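Projects > Student Reports > Sorting the Small Stuff

2020-10-20
Posted by the Desk Stuff Project, Wilville

My project was on how people at school store small computer gear, and whether a tray works better than a drawer. I picked it because the shared drawer in the Arkness study room drives me up the wall (you pull out one mouse and get a headset cord and a stapler along with it). The room has 327 items on its equipment list, and I swear half of them live in that one drawer.

My plan was simple. Take the mice out, give them one open tray on a table, and keep a diary of how it went. I started in July, when the building was quiet and I could leave things lying around without getting in anyone's way.

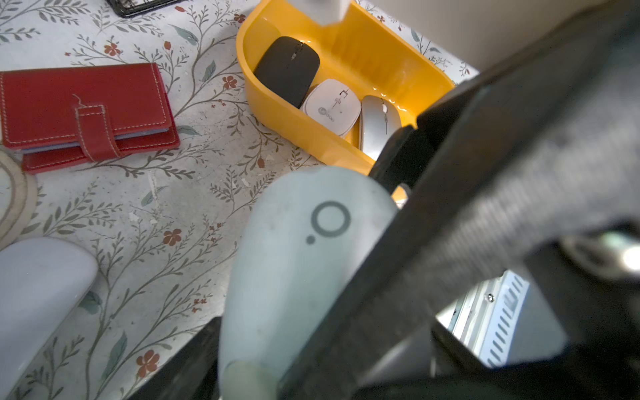
Picking the container took me way longer than I expected! I tried a shoebox first, and then a deep tub from the Dalsgaard store that swallowed everything. What I wanted was something low and open, so a person could look down and grab the right mouse without digging. The yellow plastic tray won. It's bright enough that you spot it from the doorway, and a black mouse, a white one and a silver-gray one are easy to tell apart against that color. I had been planning to put labels on everything, but with colors that different I dropped the labels and saved myself an afternoon.

The next question was how to lay them in. My first idea was to have every mouse facing the same way, like parked cars. It looked great for one morning. After that people just dropped them in however they liked, and I decided to let them, since I was supposed to be studying real habits and not bossing everyone around. 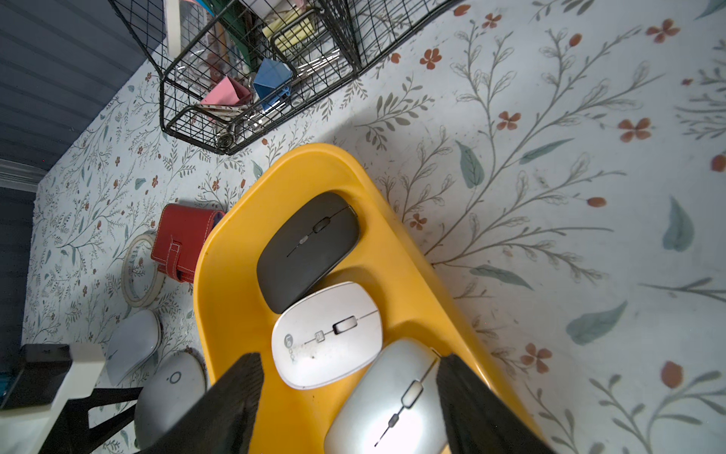 I wrote down four kinds of trouble in my diary. Mice got put back with the power still on. They got put back on the wrong table. Sometimes they went into somebody's backpack by mistake (me, once, sorry). And the last one was the tray itself wandering off to hold pens or snacks.

The wandering tray was the worst. Every time it moved, the mice ended up on the tabletop next to whatever else people had out, and then the whole setup was back to being a pile. I asked a friend at Hisovham school if they had the same problem and they did, only with calculators.
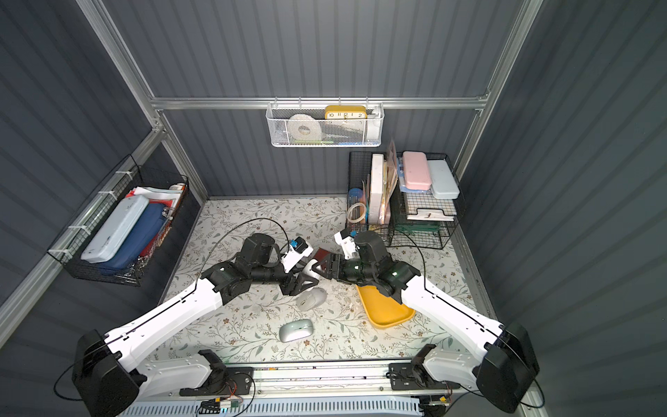

My fix was to pick one spot and stick to it. I wrote "tray goes here" on a strip of masking tape and stuck it to the edge of the table. Pretty low tech, but the diary entries about missing mice got a lot shorter after that. I also started wiping the tray out with a cloth at the end of the day, because crumbs find their way into everything.

If I did this again I'd run the drawer and the tray side by side for the same length of time. I only had my memory of the drawer to compare with, and I was already mad at it, so that part isn't very fair. I'd also like to try a second tray for cords. The full diary is 1638 words long and I can bring it in for anyone who wants to read it.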